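Dry Food Storage and the Household Pet: Notes from Tresholm

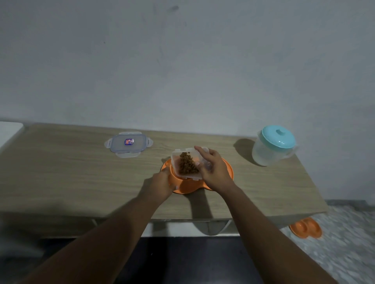
Brown kibble being poured into an orange double bowl from a clear plastic container.

The author has maintained this journal since 2017, and the matter of dry pet food has been raised by readers more often than any other. The following sets out the practice presently observed in this household.

Food is purchased monthly and kept in its original bag, which is folded closed and placed inside a lidded bin in the laundry. The bag is retained for its batch number and best-before date, both of which a retailer will request should a complaint be made. A smaller container is filled for use in the kitchen. It is washed in warm soapy water and dried completely before each refilling.

Portions are measured by weight. A scoop was used in earlier years and proved unreliable once the kibble changed in size and density. The present ration is 200 grams per day, divided between a morning and an evening meal.

Temperature warrants particular attention. From October onward the laundry regularly exceeds 22 degrees by mid-morning, and the bin is accordingly moved to the hall cupboard until autumn. Food with a sour or paint-like odour is discarded.

Correspondence concerning tinned food will be addressed in a separate entry.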